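Speaker notes: Looking After the Furniture You Already Own
Flanthorpe Library, evening talks
Sylvain Boyer

Slide 1. Welcome
Say hello, point out the fire exit, mention tea at the back afterwards. The talk runs 40 minutes with questions at the end.
I repaired furniture in Clestville for 14 years before moving here. Most of what came through the door had been damaged by cleaning, and that is why I give this talk.

Slide 2. Know your finish
Oil, wax, varnish, lacquer. Ask for hands: who knows what is on their dining table? Wait for answers.
Explain the test. Put a drop of water somewhere out of sight and leave it for 6 minutes. If it leaves a dark spot, the finish is thin or worn. If it stays as a bead, the surface is sealed and needs very little from you.
Pass round the oiled and varnished samples. Ask for them back this time — one went home with someone in April.

Slide 3. Marks on the surface

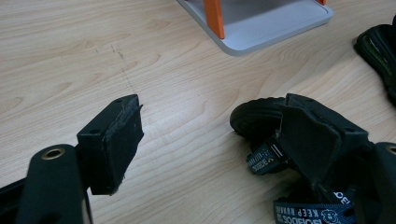
Faint grey scuffs on a pale tabletop, upper left.
Start with the gentlest method. Damp cloth first, well wrung out, then a dry one. If the mark is still there, a little white spirit on cotton, tried in a hidden corner beforehand. Follow the grain.
Scuffs and scratches get mixed up. Run a fingernail across. If it catches, the surface is cut and rubbing won't help.
No scouring pads. Tell the Ventura sideboard story here, but keep it short. The owner spent an afternoon rubbing out one ring and I spent 11 days refinishing the top.

Slide 4. Light and heat
Sun changes the colour of most timber. Pale woods tend to yellow, and some dark ones fade. Move lamps and bowls now and then so the change is even.
Keep pieces away from radiators. Dry air opens joints long before it cracks a panel.

Slide 5. A surface in daily use

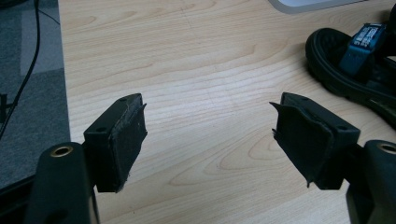 Light wooden desk, clear in the middle.
Desks wear where the forearms rest. Wipe that strip more often than the rest and re-oil it separately if the finish is oil. Felt under anything heavy. Lift things, don't slide them.

Slide 6. What to buy
Cotton cloths, a soft brush, one tin of clear wax. I use Zerivo, but any plain paste wax will do. A 100 ml tin lasts me a year at home.
Avoid silicone sprays. They make later repairs difficult — varnish won't stick over them.

Questions
If asked about woodworm, give out the leaflet. If asked for valuations, I don't do them.
Collect samples and switch off the projector.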